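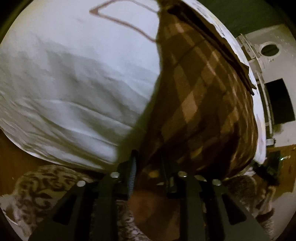

Laundry is where household robotics keeps getting stuck. A machine that can bolt a car door on all night will still struggle to find the collar of a shirt, and the reason is dull: cloth has no fixed shape. Pick up a plaid garment by one corner and every stripe you were using to find its edges has moved.

Hnat Maksymiv has spent five years on the problem at Polishchuk, a small lab that works only on fabric. His team's current system, Clitora, can take a shirt lying on a white cover, find a sleeve and fold it in. On a good afternoon it gets through a shirt in roughly 50 seconds. On a bad one it grips the cover as well and folds both.

“Checks are harder than plain colours,” Maksymiv says. “A crease and a stripe look much the same to it.”

Hangers are worse. Getting one through a neckline takes two hands that agree with each other, and Clitora's often don't.

Shop floors are further along. Drallasier, a uniform supplier, has had two machines feeding flat towels into a folder since April – same size, same colour, same spot on the belt. Staff still sort everything by hand first.

Sosau, which plans to sell a home model, won't give a price or a launch date. Maksymiv thinks towels and pillowcases will come first, and shirts some time after. His own ironing is still piled on a chair in the spare room.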